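Chopsticks, the holder, and a tablecloth that hides everything

Kitchen tips page – posted 2nd May, patched a couple times since

Quick one this week. Well, meant to be quick. Had a question from Clotilde Sabatier about why her wooden chopsticks go fuzzy and gray at the tips, and whether she should just switch to metal. No. Keep the wood. Most of it is down to washing and drying, and where they live in between.

Notes below in no great order. Skip to the bit you need.

Sort them first

Everything out of the holder, onto the table. All of them. Don't sort inside the pot, you'll miss the bad ones at the bottom. Plaid cloth is good for this – one pair to a square if your squares are big, or just toss them down and pull pairs out as you go. I do the second one. Pale wood shows up fine on teal, less well on the white squares, so slide them over if you're looking for cracks.

Roll each stick under your palm. A straight one rolls quiet. A warped one hops. Warped ones go to the side, don't bin yet, see further down.

Match by length first, then thickness, then color. Color last! Two sticks from the same pack can end up quite different shades after a year of dishwater. If the lengths match they're a pair, good enough.
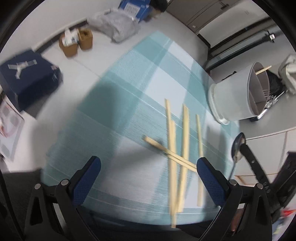
Washing

- By hand, right after the meal. Warm water, drop of soap, soft side of the sponge.
- Hold a small bunch and roll them between your palms under the tap. Thats how most people do it and it works fine.
- Tips get a second go. Sauce sits in the grain.
- No soaking. Not ten minutes, not "just while I do the pans". Soaked wood swells, dries, swells again, and there's your fuzz.
- Dishwasher: I don't. Florian Caron runs his on the short cycle in the top basket and says they hold up. His call. Mine came out like driftwood.
- Smell of fish or garlic: half a lemon, rub along the stick, rinse.

Drying

This is where it goes wrong for most people, Clotilde included (sorry).

Towel first. Then flat on a rack or dry cloth, not touching, until they feel room temp and dry all the way down. Overnight if you can. Then the holder.

Straight from sink to holder = water runs down and sits at the bottom. Black ends within a month or two. If you must stand them up wet, use something with holes in the base, and keep it by the sink for that only.

Tip up or tip down? Tips up for me. The eating end dries in open air. Downside is everyone grabs the tips with their fingers, so if you have kids at the table, turn them the other way once they're properly dry.

The holder

A holder with dividers beats a plain pot. Cooking chopsticks one side, eating chopsticks another, odd ones in whatever's left. No digging.

Things worth checking before buying:

Weight at the bottom. Light holders go over the second you pull out a long pair. If yours is light, a flat stone or a few glass beads in the base, under the sticks, fixes it.

Height. Should come up to half the stick, a bit more is ok. Shorter and they fan out and tip the whole thing. A slanted top is handy, long ones at the high side, short ones at the low.

Can you get a hand in? Or a bottle brush at least. Dividers that lift out are best. Fixed dividers collect gunk in the corners, and you need an old toothbrush and some patience.

Clean it once a week. People wash the sticks and never the pot. Hot water, soap, brush, upside down to dry. White vinegar if there's a ring at the bottom.

Revathi Chacko wrote in to say she puts a folded square of paper towel in the base and swaps it when she cleans. Stole that one. Works really well, also takes care of the clunk when you drop a bunch in.

Don't overfill. If you have to push the last pair in, you own too many. I had 68 sticks at one point, mostly from takeout. Down to 29 now – yes, an odd number, I know, one is for stirring paint.

Splinters, fuzz and gray tips

Fuzz: very fine sandpaper, anything from 320 up. I've been using the same Stosteck sheet since forever. Dry stick, light strokes, always along the grain, turn as you go. Wipe with a damp cloth, dry, feel with your lip. If your lip catches it, do it again.

Gray but smooth: leave it. Harmless.

Black spots: bin. Don't sand mold and carry on eating with it.

Cracks that run lengthwise: bin, or garden.

Lacquer or paint flaking: bin. No sanding, you don't want that dust in the kitchen.

Oil, if you want. Food grade mineral oil, a few drops on a cloth, wipe on, leave overnight, wipe off. Only for bare wood. Not olive oil, it goes sticky and then it stinks. I oil in June and again before winter and that's plenty.

Bent ones

Slight bend: dampen the stick, lay it flat under something heavy (a cast iron pan, the big dictionary) for two days. About half of them come back. The others are now plant stakes, jar stirrers, drain pokers, cake testers. Also great for getting lentils out of the gap next to the stove.

The tablecloth

Question from Nadège Rolland – does a plaid cloth really hide stains or is that a thing people say. It hides small ones. Soy sauce on a white square, no, you'll see it from the street.

- Blot, don't rub. Cold water right away.
- Soy: cold water, then a dab of dish soap, leave a few minutes, rinse from the back of the fabric.
- Chili oil: cornstarch on top, leave it half an hour, brush off, then dish soap.
- Turmeric: soap, wash, then a sunny day on the line. It fades. Mostly.
- Check the care label before anything hot. Teals and blues can run the first few washes, so wash alone.

Fold lines: shake it hard, put it on the table slightly damp, smooth out from the middle with flat hands. By dinner it's flat. Or iron on the wrong side if you're the ironing type.

Slipping: a rubbery shelf liner underneath, cut a hand's width smaller than the cloth all round. Mine came from Leclerc, any brand does. Stops the slide when someone reaches over for a chopstick and leans on the edge.

Rotate the cloth a quarter turn or end to end every wash. The spot where you always sit wears first.

Setting the table without fuss

For everyday, holder goes on the table and people help themselves. Put it toward the far edge, out of elbow range. Middle of the table sounds right but then it's in the way of the dishes.

For guests, lay a pair at each place. Sticks side by side, touching, tips pointing left if you're doing it the Japanese way, or upright to the right of the bowl as in most Chinese homes. Nobody at my table has complained either way.
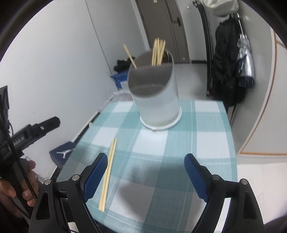 One pair out, the rest in the frosted holder, one leaning out.

No rests? Fold the paper sleeve from a takeout pair into a little knot. Or a smooth pebble, washed. Wagner Meireles uses wine corks with a groove cut down the side, very neat, he made a whole set of them in an evening.

Spare pairs: keep two or three extra in the holder for serving. Mark the serving ones with a ring of thread near the top end so they don't get mixed up with the eating ones.

Stuff people asked

How often to replace? When they're rough after sanding, or smell after washing. No fixed date. I know some packs say six months, mine go a lot longer then that.

Bamboo or wood? Bamboo's cheaper and tough, splits more at the ends. Hardwood is nicer in the hand. Same care for both.

Can I boil new ones? Quick dip in hot water, wipe, dry. Not a rolling boil.

Takeout pairs, can they be reused? They're rough and soft, meant for one meal. Use them for stirring and crafts.

Where to keep the holder? Away from the stove and off the windowsill. Steam on one, sun on the other, both warp the wood. Open shelf is good. A closed cupboard only if the sticks are bone dry.

Next time: the drawer under the oven, and what to do with 47 lids and no pots to match. Send yours in, Udbridge readers especially, I still owe you an answer on the cutting boards.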